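Vaciar la mesa los viernes

Última actualización: junio

Desde hace unos meses tengo una costumbre pequeña que me ayuda mucho, y quiero explicarla. El viernes, a las cinco de la tarde, saco todo lo que se ha acumulado en la mesa grande y decido qué se queda. Escribo en español porque vivo aquí y quiero practicar, así que pido paciencia con mis preposiciones.

La mesa es de color beige claro y en ella hacemos todo: comer, trabajar, abrir el correo, escribir la lista de la compra. Por eso siempre tiene cosas de tres o cuatro vidas distintas. Antes yo las empujaba hacia una esquina y ponía el plato en el espacio libre. Funcionaba, pero cada semana el espacio libre era más pequeño.

Mi primer intento fue comprar cajas. Compré 11 cajas en la tienda Ollden, todas iguales, con etiquetas. Fue un error bastante caro. Las cajas se llenaron en dos semanas y después yo no recordaba qué había en cada una. Ahora uso dos para la ropa de invierno y las otras las regalé a mi vecino Ottmar Lenz, que guarda en ellas semillas y parece muy contento.

Lo que hago ahora es más sencillo. No meto nada en cajas al principio. Extiendo las cosas por la mesa, con un poco de distancia entre ellas, y las miro de pie. De pie es importante para mí – cuando me siento, empiezo a leer papeles viejos y se me va la tarde.

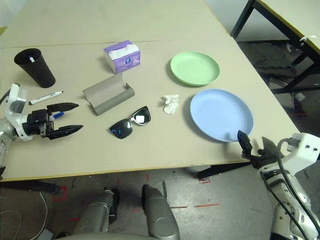
Empiezo siempre por lo que se puede tirar sin pensar, como los pañuelos arrugados. Después van los platos, que vuelven a la cocina. Las gafas de sol las dejo cerca de la puerta, porque si están en un cajón salgo sin ellas. Con los rotuladores tengo una regla: los pruebo en un papel, y el que no escribe no vuelve al vaso. Yo antes guardaba rotuladores secos durante años, no sé bien con qué esperanza.

La caja de pañuelos es la única cosa que tiene permiso para vivir en la mesa todo el año. Tengo alergia y no quiero discutir conmigo mismo los 365 días.

Al final paso un trapo húmedo, insisto en la junta, donde se quedan las migas, y pongo la tetera. El sábado por la mañana ya hay otra vez unas llaves y un recibo, pero el desayuno cabe.

58 me gusta · 3 comentarios

Comentarios

Marisa: Lo de hacerlo de pie me lo apunto. Yo me siento y acabo leyendo folletos del supermercado.

Tono_R: ¿Y los cables? En mi mesa el problema son los cables.

Autor del blog: Tono, para los cables todavía no tengo solución. Están en una bolsa y no la abro.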